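Workshop notebook, Thursday, kettle just on

Back at the bench after the Tevside show, so I'm writing up the ring before I forget what we did to it. Mateja has asked for notes she can read without ringing me, so I shall try to be tidy, though she knows me well enough by now to expect a ramble.

First, the boards. We had the new set from Kustden under the canvas for the whole card, and I'm happy with them, on the whole. The old ones had a dip by the red corner that every wrestler on the roster had learnt to walk round, and you could hear it, a sort of flat clap where everything else gave a proper boom. The new ones boom all over. So-yul did her moonsault twice in the warm-up just to listen to it, bless her, and said it was kinder on the knees than the Mujić ring she'd been working in all summer. Marin thinks it's a touch too springy. Marin is heavier than So-yul by a good way, so they are probably both right, and I'd like to hear from somebody in the middle before I change the foam.

Ropes next. Top rope was slack by the second match. I'd tensioned all three in the afternoon with the hall doors open, and by bell time we had 697 people in and it was like a greenhouse, so I think the tape had warmed and crept a bit. I went round with the spanner in the interval and gave each turnbuckle another turn and a half, and it held through the main event, including the long spell where Stavros and Marin were throwing each other into it for what felt like a week. For next time: tension in the afternoon, check at doors, check at interval. Put it on the running sheet, please, because I will forget.

The main event, for anyone who wasn't there, was Stavros defending the Kirach belt for the first time in front of his own town. He's had it 192 days now and I think it's suited him. The finish was meant to come off the top on the hard side, but Marin felt the corner pad shift under his boot on the way up and they changed it between them without anyone in the seats knowing. Lovely bit of thinking. I am cross about the pad, though. The lace on the middle eyelet had frayed right through and I'd looked at those pads on the Monday and passed them. All four corners are being relaced this week in the thicker cord — there's a drum of it under my bench, with 100 metres on it, so no excuses.
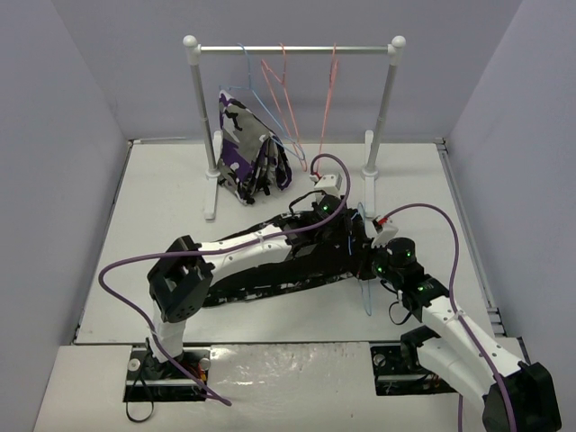
The apron is another matter. Ya-wen had it specially printed with the new lettering and it looked a treat from the balcony, but the hook-and-loop strip along the bottom lets go whenever anyone rolls out under the ropes in a hurry, and in a tag match that's more or less constantly. I've tried a wider strip on one side only so we can compare. If it works I'll do the other three, and if it doesn't I shall go back to eyelets and bungee, which is ugly and takes ages but has never once come off on me.

The belt itself came home with a loose side plate. Two of the screws had backed out and one was gone altogether, probably somewhere under the second row by now. I've replaced all of them on that plate with slightly longer ones and a dab of thread lock, and while I had it on the bench I cleaned the leather and fed it. Stavros, if you're reading, please stop putting it in the bag wet. A towel costs nothing and the leather will thank you for it.

Costs so far on the ring this season come to £764, and that's the boards, the cord, the new turnbuckle hooks and the wide strip, but not van hire. Mateja has the receipts in the blue folder, bar the one for the hooks, and I'm still looking for that. Try the van door pocket, I keep telling myself, and then I don't.

Bell: still sounds like a saucepan. I've moved the bracket off the metal table and on to a block of beech, and it's better, but it wants a proper hammer. Ya-wen says her uncle has one from a school. I said yes please.

Jobs before the next one, in no sort of order. Relace corner pads. Find out whether the hall will let us in at two, as the build took us well past five last time and poor So-yul was warming up in the car park. Grease the ring posts where they meet the base plates, because the north one squealed all through the opener and a man in the front row kept laughing at it. Ask Marin about the foam again once his back has settled down.

Kettle's boiled. More after lunch if the strip has taken.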